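Stop explaining the play before the play. Please.
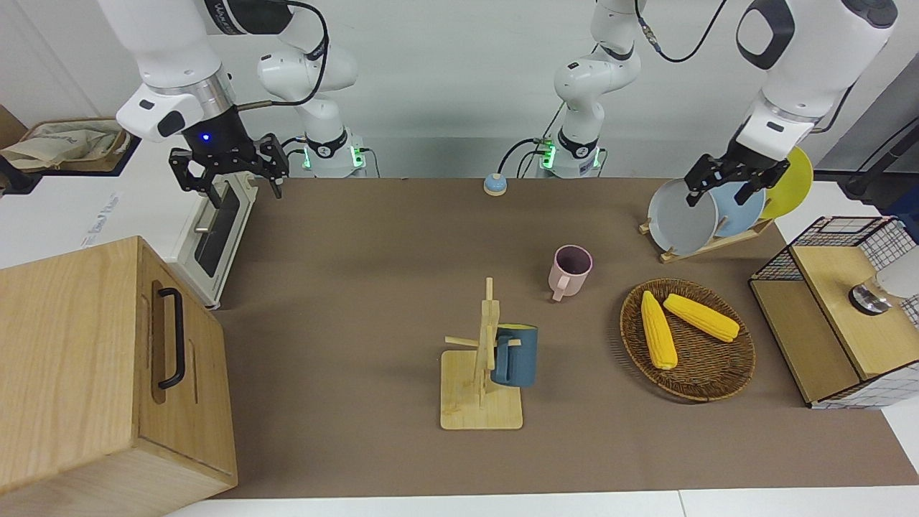
**Trondwood, February 2018**

Saw Viera Kratochvíl's *Urkska* last night. Seven minutes of program notes read aloud first, teh whole plot, ghost included. Why? We can follow a ghost.

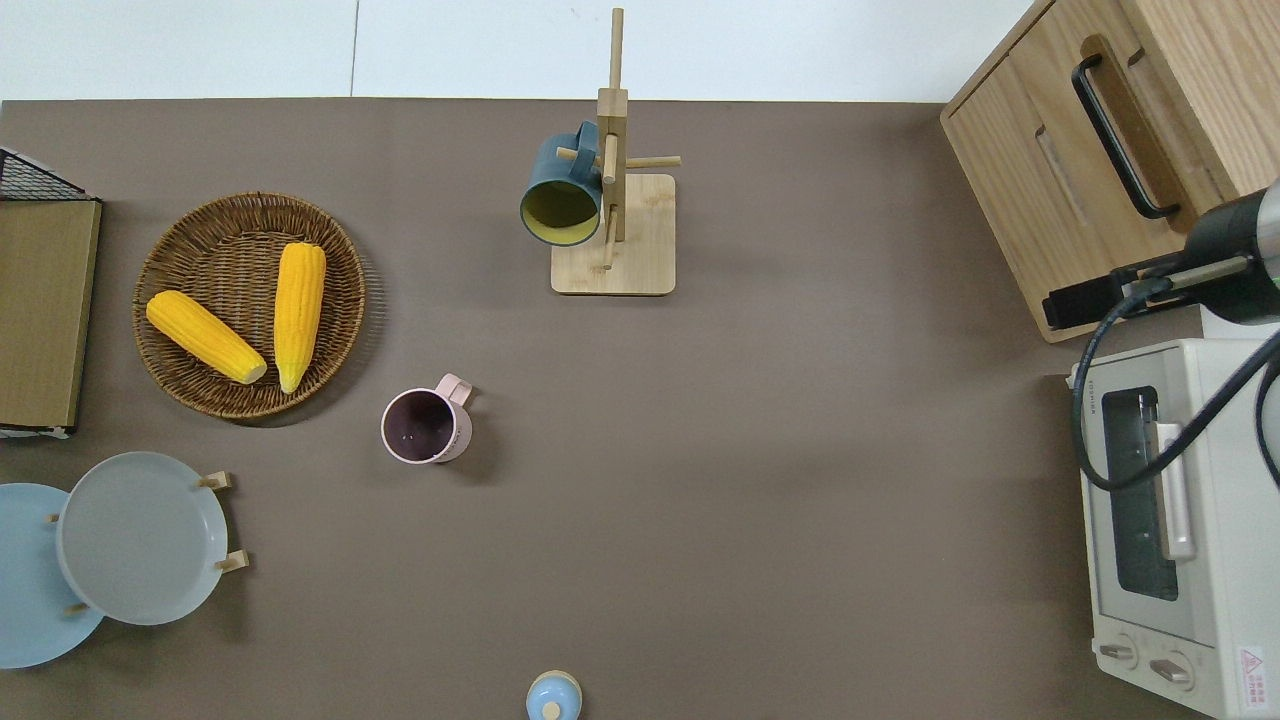 Silence does the work in a piece like this. Kratochvíl knows it, her second act is nearly all pauses. One mug on a two-peg stand, the other peg bare, and you'd get the widow without a word. Trust that. Cut the lecture, start cold, let people be lost for a bit. I was, and its fine.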